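Werkstattbuch Laren
Samstag, 18. Januar 2025

Spielküche, Sichtung Kiste 2

Allein hier, Heizung erst ab Mittag richtig an. Ziel für heute: die Sachen für den weißen Tisch durchgehen, entscheiden was bleibt, was getauscht wird, und den Ofen endlich richtig einsortieren. Liste vom letzten Mal war unvollständig, Geschirr und Spiellebensmittel durcheinander in einer Spalte. Mache ich jetzt getrennt.

Zuerst der Ofen. Kleiner Tischbackofen, Edelstahl und Schwarz, zwei schwarze Drehknöpfe. Läuft bei uns als Requisite, Stecker bleibt im Schrank, bitte nicht wieder dazulegen. Eintrag jetzt unter »Geräte«, vorher stand er unter »Geschirr, Sonstiges«, da hat ihn niemand gefunden.

Innen ist das Ding knallblau, durch die Scheibe sieht man das gut. Ich mag das. Vorschlag im alten Protokoll war, innen dunkel zu machen – dagegen. Das Blau hilft beim Wiederfinden der hellen Teile, das gelbe Hühnerbein z.B. hebt sich davon prima ab. Lassen. 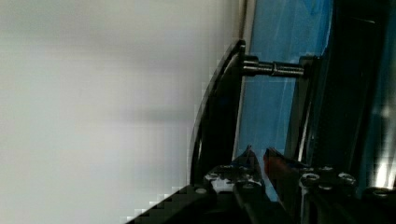

Geschirr

Sieb, oval, mintgrün, zwei flache Griffe. Behalten. Ist groß, nimmt auf dem Tisch viel Platz weg, aber es passt alles rein was sonst rumkullert. Beim Einräumen kommt es zuunterst, Rest oben drauf.

Teller, rund, helles Lavendelgrau mit etwas Rand. Behalten. In der alten Liste als »weiß« geführt, korrigiert.

Schälchen hellblau, klein. Behalten, aber es kippt gern. Vielleicht eine rutschfeste Scheibe drunter, Rest von der Matte liegt noch in der Schublade.

Becher mint, mit Henkel. Streit vom letzten Mal ob Becher oder Topf: ich schreibe jetzt »Becher/Topf mint«, fertig. Wer es anders will, kann die Liste ändern, aber dann bitte überall.

Spiellebensmittel

Ketchupflasche rot, weißer Deckel. Etikett noch in Ordnung, bleibt. Liegend auf dem Teller lagern, stehend fällt sie beim Rausziehen der Kiste um.

Orangenscheibe, weißer Rand. Gut. Ist eins der beliebtesten Teile, hätte gern eine zweite als Reserve.

Erdbeeren (oder was das sein soll), rund und klein, rot mit Grün oben. Rollen vom Tisch. Hatte ich schon im Mai aufgeschrieben, gemacht wurde nichts. Idee: unten leicht anschleifen damit sie stehen, erst mal an einer probieren. Oder grundsätzlich ins Schälchen.

Hühnerbein, blassgelb, knubbelig. Hm. Farbe ist eher Banane als Huhn, aber die Form erkennt jeder. Bleibt vorerst.

Aufbau auf dem Tisch

Ofen rechts, Sieb links der Mitte, Teller oben, Becher in die Mitte darunter. So finde ich es brauchbar: man kommt an alles dran und der Ofen steht nicht im Weg. Tür muss frei bleiben, also nichts direkt davorstellen, das Schälchen auch nicht. Das Hühnerbein liegt bei mir gleich unterm Becher, kurzer Weg.

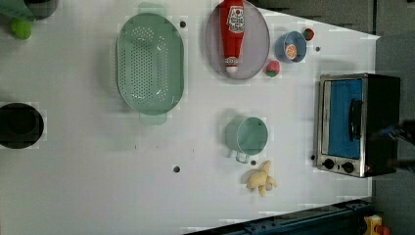

Was mir noch nicht gefällt ist der rechte Rand. Kante ist nah, und genau auf der Seite steht das schwerste Teil. Ofen deshalb beim nächsten Aufbau eine Handbreit weiter nach innen. Klebeband als Markierung auf die Platte, aber das ablösbare, vom anderen habe ich letztes Jahr einen halben Vormittag lang Reste gekratzt.

Etiketten

Neuer Nummernkreis, damit Kiste und Liste zusammenpassen. Geräte ab 1000, Geschirr ab 2000, Spiellebensmittel ab 3000. Aufkleber kommen auf die Unterseite, beim Obst geht das nicht, da ist einfach kein Platz. Die kleinen Teile also gemeinsam in einen Beutel und nur den Beutel nummerieren. Drucker druckt wieder schief, Rolle neu eingelegt, bisschen besser.

Bestellen / klären
– Orangenscheibe zweites Stück, bei Thampi anfragen ob es die einzeln gibt
– 5 Beutel mit Zipp, die mittlere Größe
– Klebeband ablösbar
– Plakumov hat noch unsere graue Kiste, zurückholen
– Liste im Ordner Skamadano ersetzen, alte Fassung bitte löschen und nicht daneben liegen lassen

Reinigung: lauwarmes Wasser, Spülmittel, Tuch. Bei der Flasche nur feucht abwischen, das Etikett soll dranbleiben. Ofenscheibe mit dem Microfasertuch, nicht mit dem Schwamm, der macht Schlieren und auf Dauer auch Kratzer.

Offen: ob wir ein zweites Sieb brauchen. Eher nein. Dann lieber ein Schneidbrett, das fehlt für die Orangenscheibe sowieso und liegt flach in der Kiste. Nächstes Mal das Besteck, heute nicht mehr geschaft. Schlüssel hängt wieder am Haken hinter der Tür.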